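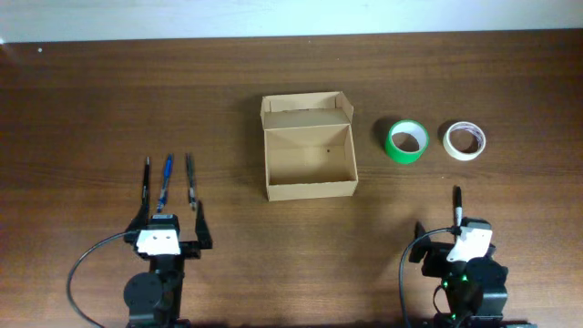

Two arms at the packing test, pens on the left and tape on the right.

The Lemton parallel gripper comes with a pair of plain black fingers, and we're happy to lend you a second style so you can try both on your own parts - take your time with them! Kirsten Sveinbjörnsson looks after the loans at Furnby, and a trial set is yours for 24 days. 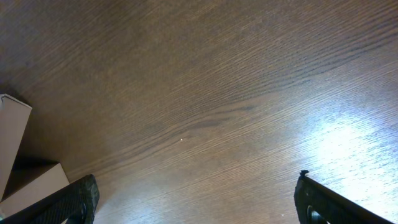 Can I swap the fingers myself?
Two screws hold each finger, and the key is in the bag.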